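Lustila Block Picking - hand-guided and remote demonstrations

README for the second release (April)

Hello, and thank you for downloading Lustila. Please read this page before you open the recordings, even if you used the first release, as a few folder names have moved about and one of the old habits (counting frames from one) has finally been dropped. Everything now counts from zero.

What you are getting

Lustila is a set of 359 demonstrations in which a person shows a robot arm how to pick small rectangular blocks out of a metal bin. We recorded them at the Rurora workshop over 22 sessions, with 5 people taking turns at teaching. None of them had much practice beforehand, and we were rather pleased about that, as we wanted the hesitations and second thoughts left in.

Two ways of teaching

In the "hand" folder, the teacher took hold of the arm and led it through the pick. In the "remote" folder, the teacher sat away from the table and drove the arm with the Nilo controller while watching the camera picture. The remote ones are slower and a bit more jerky, particularly close to the walls of the bin, where people tend to creep in, stop, and creep in again. Please don't smooth these out and then tell us the data is too smooth! It has happened.

What is in each folder

joints.csv - arm positions and gripper commands
video.mp4 - the fixed camera
notes.txt - whatever the teacher typed afterwards, spelling untouched
result.txt - one word: picked, dropped or stopped

A demonstration marked "stopped" was ended by the teacher for any reason at all, from a tangled approach to a telephone ringing. The notes usually say which.

About the blocks and the bin

Blocks were tipped in by hand and left however they fell, so they may lean on one another or lie hard up against a wall. The metal floor is scratched and throws back a good deal of light - if your block finder works by brightness alone, expect trouble with it.
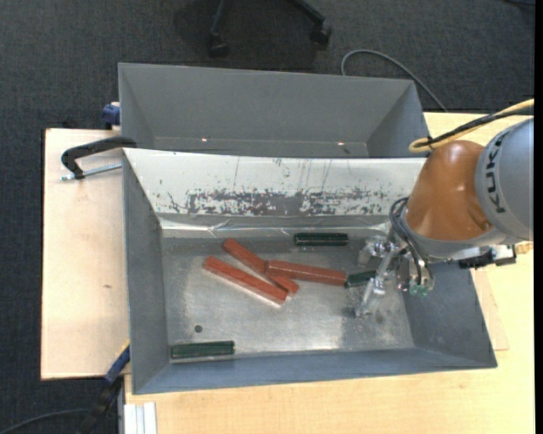
Gripper down in the front bin, with red and dark green blocks on the metal floor.

Known problems

In 3 of the remote sessions the gripper commands run slightly ahead of the video. They are listed in late_video.txt, and we have left the timing as recorded. The gripper often hides part of the block it is going for, so labels drawn from the video alone will be patchy near the end of a pick.

Use and thanks

You may use Lustila for teaching and research, and we ask only that you mention the Sarmiento fund, which paid for the recording time. Corrections are very welcome through the project page. We go through them on a Tuesday, so do give us a week before you chase.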